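Resort and Club Economics, Unit 6: What a "Championship" Course Is Worth
Notes by Perrine Royer

Read the Trillari packet first. These notes assume you have, and they skip the history of the site.

1. The word itself

"Championship course" has no fixed meaning. An owner can print it on a scorecard the day the greens open. When a brochure uses it, ask which championship, in what year, and who paid for the grandstands. The Trillari brochure answers none of these. It does mention the clubhouse tea service twice.

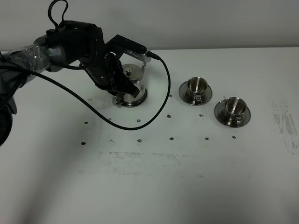
2. Length

Long yardage sells real estate. Most members never play the back tees, and somebody still has to mow them. Conall Quinlan's survey at Skastlow had 234 members reply, and 34 of them had used the back tees even once that season. He thinks this was a bad year for wind. I think it's a normal year. Look at his table and decide for yourselves.

3. The job numbers

Trillari promised 20 full-time jobs. Check whether seasonal grounds staff were added together to get there, and whether the restaurant and coffee bar were counted as new when they had been running under the old hotel. Didier Millet's chapter takes the promise at face value, so read it with a pencil in hand.

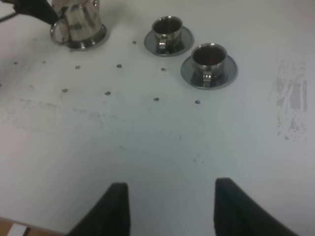

4. Bidding for a tournament

A bid costs money even when it loses. Consultants' fees, drainage work and extra parking all come before the decision. Teshome lost its bid and kept the parking lot. Soon-im Cha argues that the publicity made up for it, but her figures stop after 2 seasons and leave out the loan. Her section on hotel bookings is better. Use that one.

Also note that "in talks to host" can mean one phone call.
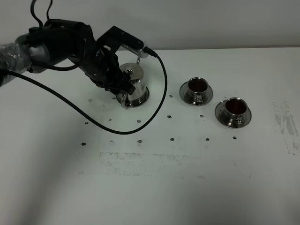
5. For next time

Bring one page on Teser. Pick a single claim from the owner's plan and say what record you would need to see before believing it. "More research is needed" will not get credit. Wen-hsiung Liao has the water bills from March if you want to work on irrigation; ask him early, and return the folder.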